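3.2 Textile items and handling categories

The household textile inventory was compiled at the Drultomside laundry and linen store in May 2024. Items were grouped by the part of the cloth on which the handler acts first: an edge or fold, a closure, or a corner. Figure 2 gives one item for each group.

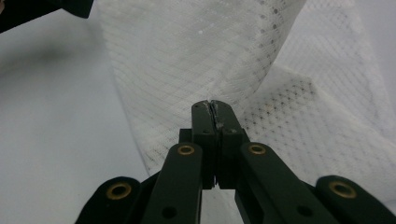
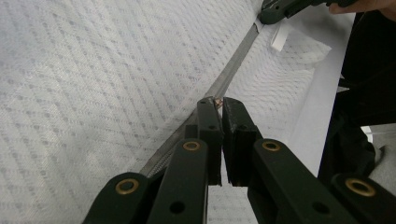
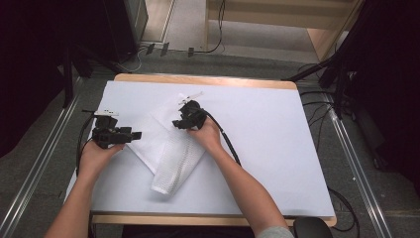

Figure 2. White household textiles. First: mesh fabric, edge or fold group. Second: quilted fabric with zipper, closure group. Third: textured towel, corner group.

The grouping departs from the fiber-based scheme used in the Nastport survey (Memon and Tomoana), in which cotton and synthetic items were kept apart whatever their construction. Fiber content predicts washing temperature and drying time well, but it says little about how an item behaves while it is being folded or closed. Surface construction proved more useful. A thin knit held at a small pinched fold, as in the first panel of Figure 2, transmits almost no load to the cloth around it, and the remainder can stay flat on the surface. Quilted material does not share this property. In the second panel the zipper runs on a slant between two sections of fabric, and the section to its right stands slightly higher than the one to its left. Where heights differ in this way, the force needed to move a slider depends on how far the raised section presses toward the teeth, and the closure group was therefore scored separately for each side of the zipper. Towels raise a different question. A waffle or similarly textured weave holds a crease poorly, and a fold that begins square tends to drift. The towel in the third panel has a rough triangular outline with one point toward the near side of the board. Outlines of this type were coded as "open triangle" and were not merged with rectangular folds, even where the folded areas were equal.

All items in the inventory were white or undyed. This removed color as a cue to edge position and made the coding of folds more conservative, particularly for mesh, where a second layer can be hard to tell from the first. Two coders, Yousafzai and Gilani, worked independently from the same instructions. Disagreements were settled by a third reader (Ansari) without reference to the earlier codes. The inventory holds 2,000 records under 7 construction types; types with fewer than 20 records were retained in the tables but left out of the comparisons in Section 4. Mattress covers supplied by Mirani were recorded under quilted goods, with the closure noted in a separate field. A repeat coding of the corner group was carried out in October using the revised Curnik fold sheet, and the codes reported below are those of the repeat.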